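Flalari Square Clear Case

Sold by: Conham Home & Vanity
Reviewed and listed 7/2/24

We stock clear cases reluctantly. Most of them are a way to charge twice for a piece of plastic, and the people who buy them for a dressing table tend to come back within a season asking for something that looks less like a parts bin. So the Flalari sat in our office for a good while before it got a page of its own.

What the maker says: a small square keepsake and cosmetics case in clear plastic, with raised edges and a printed flower and rabbit picture in the center. "Gift ready." "Looks good on any surface." We'd take the second claim with some salt. Clear plastic looks fine on a plain surface and can vanish on a busy one, and if you have a strongly patterned dresser you may spend more time looking for the case than using it.

The picture is the selling point, and we expected to dislike it. Rabbits and flowers on a vanity item usually means a children's product with an adult price. This one is small enough to get away with it. Pink and peach flowers, a greenish background, a white animal near the top. Buyers who wanted a big, bold design have sent theirs back, and they were right to, because the printed part takes up only the middle of the case.

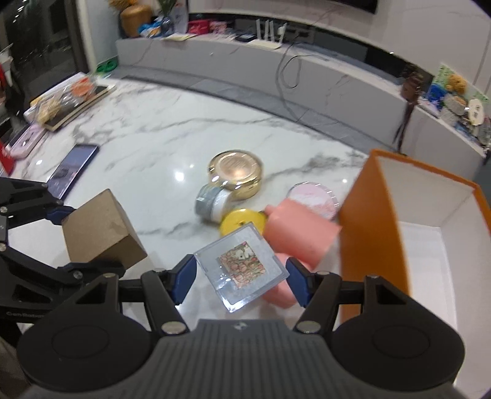 Then there is the matter of what people want to store with it. The Flalari is a case for small flat things. It will not replace a box, and a tall bottle or a fat jar was never going in there. If your table is mostly compacts, tubes and round pots, put those in an open box and keep the case for earrings, hair pins or the one ring you take off to wash your hands. We sell the Parry open box for that job, in orange with a white interior. It has no lid and no dividers, so things will roll around in it, and we'd rather you heard that from us.

Details

Item: Flalari Square Clear Case
Stock number: 324
Shape: square, with raised clear edges
Material: clear plastic
Design: flowers with white rabbit
Color choices: one
Price: $13
Carton of 12 for shops: $156, no discount, we asked

Care

Wipe with a soft damp cloth. Clear plastic shows every fingerprint and every bit of face powder, and no coating we have tried changes that. Skip nail polish remover and anything with alcohol in it. Don't put it in the dishwasher.

About the "1,000 openings" claim

The sheet that came with our April order says the case is good for 1,000 openings. We asked how that was tested and got the same sheet back. Our shop sample has been handled every day and still closes, but one sample on one counter is not a test, and we have left the number out of the details list for that reason. Two uses a day would pass it well inside two years.

Compared with the Jukard

The Jukard case is bigger, plain, and costs more. It also has a stiffer lid, which some people like and people with sore hands do not. If you don't care about the picture, buy the Jukard. If the picture is why you clicked on this page, the Flalari is the one you want — just measure your earrings first.

Returns

Unused cases can come back within 30 days in the original wrap. Scratches from jewelry are not covered by us or by the maker.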